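Where Old Computers Go: My Semester With the Nirkano Drop-Off Program

Final report, Intro to Environmental Studies

Why I picked this

I'll start with the closet. My family has a closet in the hallway with two dead laptops, a printer, a tower PC from before I was in middle school, and a shoebox full of chargers that fit nothing. When we got the assignment to follow one kind of trash for a semester, I already knew what mine was going to be. I wanted to find out what happens to a computer when a regular person is finally done with it, and also why regular people (my family!) wait so long to be done with it.

My class partner group split up after the first month, so this report is just me. I did a survey, I spent a bunch of afternoons at the Nirkano drop-off site, and I read everything I could find in the library on recycling circuit boards, and there's a lot of it.

The survey

I handed out a one-page survey in two places: the student center and the laundromat on Navarrete Street, where people are stuck waiting anyway and will fill out pretty much anything. I got 141 back that I could use. A few more had coffee on them or were only half done, so I left those out.

The question I cared about most was "Do you have a computer at home that you no longer use?" and 102 people said yes. That was way higher than I guessed in my proposal. I had written down half, so I was off by a lot.

Then I asked why they still had it. The top answer by far was worry about personal stuff on the drive. People wrote in the margins about tax forms, baby pictures, old passwords. The next one was not knowing where to take it. Only 16 people said they were keeping it for parts or as a backup, which surprised me because that's the reason my dad always gives.

One thing I'd change: I should have asked people's age. I could kind of tell the student center answers from the laundromat ones by which stack they were in, but then I dropped the stacks in the parking lot in February and that was the end of that.

Afternoons at the drop-off

Nirkano takes electronics in the back lot of the old Flandero furniture store. You drive in, somebody asks if there's a battery in it, and you put your stuff in one of the big bins. It's free except for tube TVs, and people get pretty mad about the tube TVs.

I mostly did sign-in and carried keyboards. On the busiest afternoon we had more than 40 cars. I asked drivers if they had done anything to the drive first, and the answers were all over the place. One man had drilled holes in his. A lady told me she dragged everything to the trash can on the desktop and figured that took care of it. (It doesn't! Files that get deleted that way can often be brought back with pretty simple software.)

What's in there anyway

I didn't know much about the inside of a computer before this, so I made myself learn the main parts. The case is mostly steel, aluminum and plastic. The boards have copper in them and a tiny bit of gold on the contacts, and the boards are where a lot of the money is for recyclers. Hard drives have aluminum in the body and some strong little magnets inside. Batteries have to come out first because they can catch fire if they get crushed, and every single thing I read said this, some of them twice.

The big choice is between shredding and taking apart. Shredding is fast and it takes care of the privacy problem, but you end up with mixed bits that have to be sorted with magnets and air and water. Taking things apart is slow, but a part that still works can go into another computer, and reuse usually beats recycling when you look at the energy it took to make the thing.

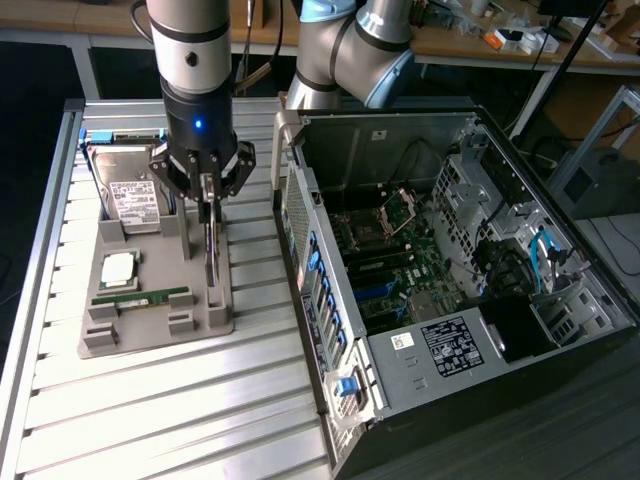

What I think the town should do

First, put a free drive-wiping table right at the drop-off. So many people in my survey were stuck on that one worry, and a table with a sign would fix a lot of it. Second, mail the address out with the water bill. I lived here my whole life and I didn't know about the lot behind Flandero until this class.

I also tried to get the Killero apartments to put a bin in their lobby for a week. The office said yes, then maybe, then they stopped writing back. I still think it's a good idea and somebody in next year's class should try it.

What happened with our closet

I wiped both laptops and took them in, along with the shoebox. The printer went too. My dad is still thinking about the tower.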